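4. Good Practice at the Two-Arm Table

Welcome to the best part of the Plolleck guide! Get these habits down and your sessions will run so much more smoothly.

4.1 Before you start

1. Press the stop button once and check that both arms hold still. Release it.
2. Set the speed limit to 100 mm per second for any new task.
3. Read the task card out loud. It takes 13 seconds, and it catches a surprising number of mix-ups.

CAUTION: Keep hands and feet outside the marked zone whenever the arms have power.

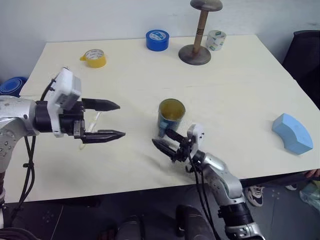
4.2 Laying out the objects

Spacing is where good runs begin, so take your time with it. Leave 240 mm between the main object and its neighbors if the table allows. Tall things go toward the back: a post on a round base, like the wooden stand, is easy to clip with an elbow joint when it sits up front. A cup can go in the middle, where either gripper has a fair shot at it.

4. Turn handles the way the task card shows.
5. Check that cables hang free of every joint.

NOTE: Three clean runs in a row at the low speed, and you can step up. Enjoy it, you earned it!

4.3 Shutting down

6. Park both arms, then cut the power.
7. Write the run count in the Uvham log.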